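A Visit to the Winter Open Day at the Griva Robotics Class

January 27, 2025
Posted in Visits and Outings

I had been promising Solomiia Nechyporuk since October that I would come and see what her students get up to, and every time I promised, something came up at home or the roads were bad or I simply forgot, which she was very gracious about. So when the invitation to the winter open day landed in my inbox I wrote it on the kitchen calendar in red, and I am so glad I did, because it was one of the nicest afternoons I have spent in a school building in years.

The class meets at the Griva center, up on the second floor over the old Domínguez print shop. If you go, don't trust the sign by the front door that points left. Left takes you to the ceramics people (very friendly, they are used to it). You want the stairs on the right and then all the way down the hall, past the trophy case and the water fountain that only runs warm. I was early and Joaquín Orellana, who co-teaches the class, was still laying out extension cords, so he handed me a roll of tape and put me to work. I always like a visit better when somebody gives me a job.

For those of you who haven't followed along, this is the advanced group, students who have already done the beginner course with the little wheeled kits. This year they are working in simulation, so everything they make is on the screen. When I first heard that I was a tiny bit disappointed, I'll admit, having pictured myself shaking hands with something. But Solomiia explained it over coffee before the families arrived. A virtual arm can drop a plate 300 times before lunch and the only cost is that someone has to press the reset key. And the students can all work at once, each with a kitchen and a robot of their own, which no school budget I ever heard of could manage otherwise.

The project is called Lusent. I asked where the name came from and got three different stories from three different students, so I leave that to the historians. The idea is a kitchen helper: an arm stands beside a counter, somebody gives it a short written instruction such as "put the potato in the dish," and the program has to work out which thing is the potato, where it is, and how to take hold of it. All of the students begin from the same kitchen and then set out the objects to suit whatever they want to test.

Benjamín Medina had the station nearest the door, so he got the first wave of visitors, poor fellow, including two grandmothers who wanted to know everything. His part is long, thin things. He told us that round objects are kind to a gripper and long ones are not, because you have to decide where along the length to take hold, and if you choose badly the whole thing tips. He had a layout up on his monitor that he'd made for exactly that trouble.

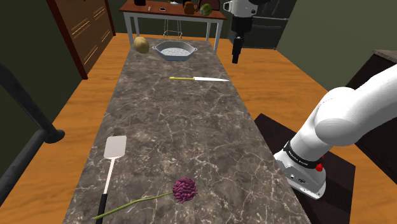 Benjamín's layout: spatula, flower, kitchen knife, potato and baking dish on the long counter.

One of the grandmothers asked why on earth there was a flower on the counter next to the spatula, and Benjamín was delighted, I think because it was the question he'd been hoping for. The stem crosses underneath the spatula's handle, you see, and so an instruction to pick up the flower isn't as simple as it sounds. Do you pull it out from under? Do you move the spatula first? He has tried it both ways and he prefers moving the spatula, although Joaquín, passing by with a plate of cookies, said he still wasn't convinced, and the two of them were off for a good five minutes on a disagreement that had clearly been going for some time.

The knife led to a long talk too. The rule in the class is that the gripper may only close on the handle, never on the blade, even though a simulated blade can't hurt a soul. Solomiia is firm on this. She wants the habit in place early, and the scoring takes points off for any touch on the blade at all. I thought of my own father and his rules about the bread knife and felt she would have gotten along with him very well.

After that I wandered. There was a table by the windows with printouts of the students' notebooks, which I'd recommend to anybody who visits, because that is where you find out how the work really goes. Page after page of small, stubborn entries. "Tried again with slower approach. Same." "Forgot to save. Redo all." One student had stuck a gold star on a page where the only thing written was "found the minus sign." I laughed out loud and had to explain myself to a man with a stroller.

Then came the part of the afternoon I'd most wanted to see, the demonstration by Ximeng Gu and Emiliano Medina (Benjamín's cousin, and please don't say brother, they are tired of it). They work as a pair on what they call the looking problem. Ximeng writes the part that takes a picture of the kitchen and puts names to the objects in it, and Emiliano writes the part that plans the arm's path once the names are settled. They moved their viewpoint to a different spot in the room, low over the marble countertop, and asked the audience to name things before the program did. 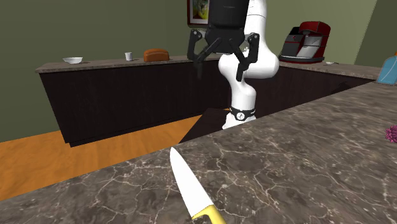

Ximeng and Emiliano's view toward the back counter, with the gripper open above and the yellow-handled knife up front.

Well, that was great fun! The children down in front shouted out bread and coffee machine right away. Someone got the blue bottle. It took longer for anyone to mention the grapes over at the right side, and Ximeng was pleased, as she'd been telling us that things at the edge of a view are the ones her program has the most trouble with. With only a few grapes showing, she said, it will sometimes settle on an answer that makes no sense at all, and she read us a few from her log. Her favorite was "doorknob."

The white bowl and the white cup she talked about as well. From the side, a shallow bowl doesn't give you much to go on, and her earliest version mixed up her dishes constantly. She began with 50 practice pictures, which was hopeless, went up to 128, which was somewhat less hopeless, and now she has 500 and feels she is getting somewhere. I liked the way she told it, with no drama, just one number after the other and what she'd learned at each.

Emiliano's half was quieter and I had to concentrate. His concern is the space between the arm and the goal. With a counter in front and another one behind, there are plenty of ways to bump into something, and a straight line is hardly ever the path you want. He keeps the gripper high while it travels and only brings it down at the end. A little boy asked if the robot could make him a sandwich from that bread and Emiliano gave the question his full attention, which I thought was lovely, and walked him through all the steps that would be needed, starting with slicing, until the boy agreed that it would be faster to ask his mom.

There was a short break with cocoa, and then questions from the families. A father wanted to know whether any of this carries over to a real machine. Joaquín answered that it carries over partly, and that the honest work is in finding out which part. Real objects slide and squash in ways that are hard to copy. They are hoping for a day in the spring at the Drurkeo workshop, where there is an arm the students may be allowed to try under supervision. It isn't settled yet. Solomiia asked that we all keep our fingers crossed and also that anybody with a van let her know.

I stayed too long, as I always do, and ended up helping Joaquín peel the tape back off the floor. On my way out Benjamín was back at his station with his coat already on, trying the flower one more time.

A few practical notes for those who would like to visit. There is parking behind the building, but the entrance to the lot is narrow and easy to miss after dark. The elevator is by the ceramics room. The room itself gets very warm with all the computers going, so wear layers. Visitors are welcome at the regular sessions too if you write ahead, and the students truly don't mind being asked things. Bring cookies if you can. The ones with walnuts went first.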